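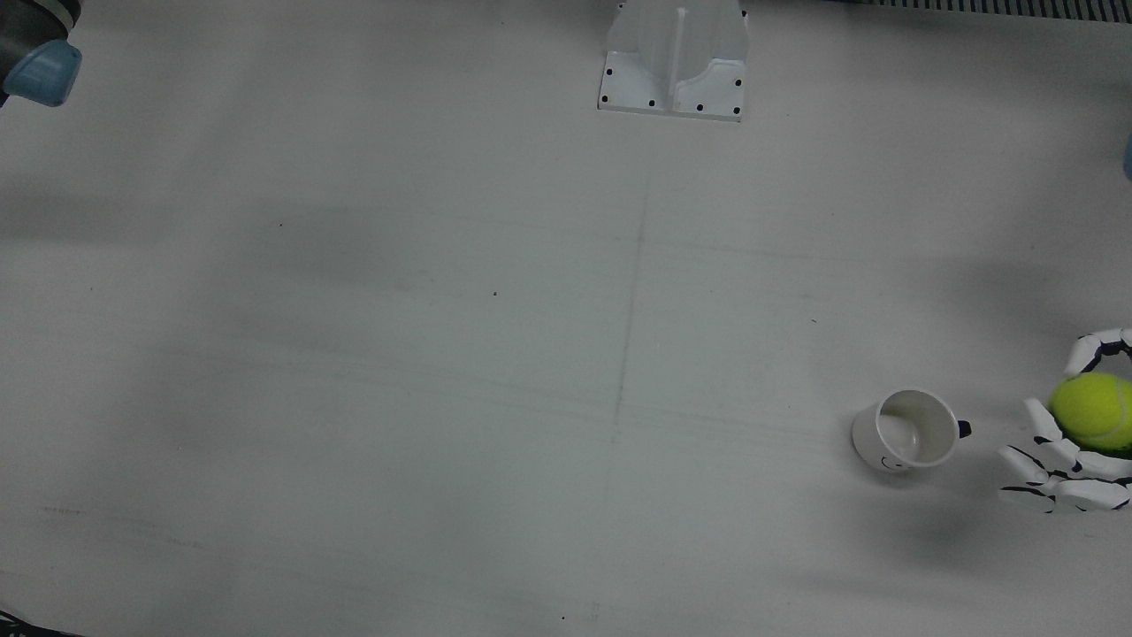

2025-05-18
By the Pudico newsletter desk

Search this site Enter keywords Go

The person in charge of the shared room at Venusum has been in the job since September. Before that she ran the stationery cupboard at Anlow, and she says the work is much the same, only with bigger tables.

"People think it's cleaning," she says. "Most of it is deciding where a thing lives. The wiping takes five minutes."

She is strict about the white tabletop. Only the things in use that day go on it, which might mean a tennis ball and a mug and no more. A white surface shows every mark, and she likes it for that. She goes over it with a damp cloth last thing, working from the back to the front edge, then dries it with an old tea towel.

The mug with the smiley face on it is not for drinking from. "I had to say that more than once. If it's on the white table it's a table thing. Tea goes in the kitchen." The tennis balls used to be kept loose in a drawer, where they rolled to the back. Now they have a shoebox with a lid.

When she started, she made a list of everything in the room, down to the spare plugs. It came to 741 entries. The list she was handed had 897 on it, and she never found out what the others were. "Some of it was written down twice. Some of it I think went home with people."

She finds the desks harder than the table, because people sit at them. 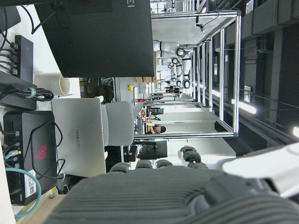
"Cables are the worst," she says. "You get a power strip full of plugs and you don't dare pull one out." Her rule is that a spare cable gets coiled and tied before it is put down. She buys the ties from Kong in boxes of 3000 and is still on the first box. Green ones are her favourite as they show up against black.

Paper cups are her other complaint. She doesn't mind them being used, but she wants them in the bin by the end of the day, including the ones that have fallen over behind something. Laptops can stay out if they are closed.

Asked whether anyone had objected to the rules, she thought for a bit. "One person said it was like school. He ties his cables now, though."
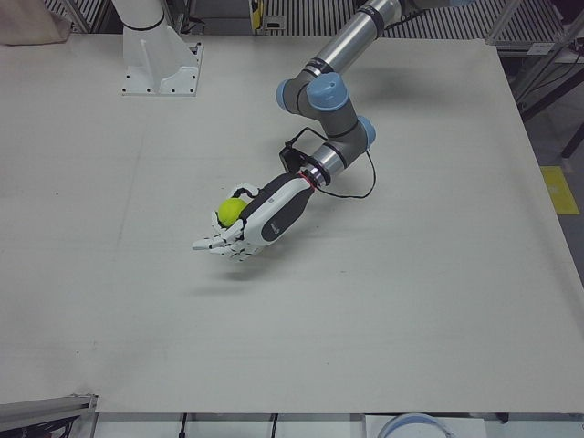

Specks are what she is working on at present. They come back however well the top is wiped, and she suspects the cloths. She has moved to a flat-weave one and washes it without softener. The next job is the drawer under the kitchen sink, which she has been putting off and hopes to get to before the new shelves arrive.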